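The big window and the great desk shuffle

It's Friday, the kettle is on, and I have finally moved everything back where I want it. Well, nearly everything! 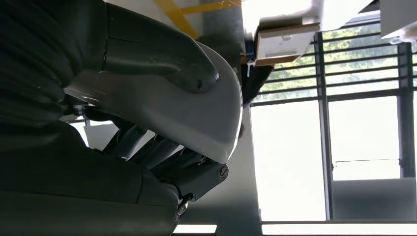

I'd been putting it off since September, when I went round to Wing-sze Fung's new place in Lirnthorpe and came home feeling very sorry for my own workroom. She has a tiny room (you could just about lie down in it, if you didn't mind your feet in the hall) and yet it felt lovely to sit in, and the whole time we were drinking our tea I kept thinking, why does this feel so much nicer than mine? Her table was side on to the window, that was all. Mine had its back to it. For years I'd been sitting there in my own shadow with a lamp on at eleven in the morning.

So the desk came first. I took everything off it, piled the lot on the bed in the spare room and shuffled it round on two old towels, which is a trick my mum used for wardrobes. It still took most of an afternoon and I had to stop for toast. If you're doing this yourself, measure before you push. I didn't, and got the desk beautifully into place only to find I couldn't open the bottom drawer more than a hand's width. Back it went, 9 centimetres, with me swearing at it.

Light is a funny thing to get used to. I love a bright window with trees behind it, and in the mornings I'd happily look at leaves and get no work done at all. But a sheet of white paper in full sun is dazzling, and by the second day I had a headache and was wearing a baseball cap indoors. I looked at proper blinds from a shop in Nollthorpe and they wanted £70 for the narrow one, so I've gone for a length of thin cotton on a wire for now. It softens things nicely and I can shove it out of the way when it's grey out, so most of the time.

The other thing about all that daylight is the dust. Oh my word, the dust! I thought I kept a fairly clean room. I did not. I've been round with a damp cloth, then a dry one, then an old make-up brush for the fiddly corners, and I'd still give it another go before I let my sister in. Windows are the same. Vinegar and water, newspaper to dry, and do it on a dull day or you get streaks. I did mine at noon in blazing sun and had to start again.

Then there was the sorting. I had a 1,000 piece jigsaw from Kokkinos with the lid taped down, and I have no memory of buying it, and a Clulletti tin full of keys that fit nothing in this house. The jigsaw has gone to the charity shop. The keys are still here. I can't explain it, I just feel the minute they leave I'll find the lock.

Next job is the shelf, which needs to come down by a foot so I can reach it without the stool, and I want to find somewhere for the printer that isn't the floor. If anyone has managed to hide a printer in a small room without it looking like a hidden printer, please tell me how in the comments.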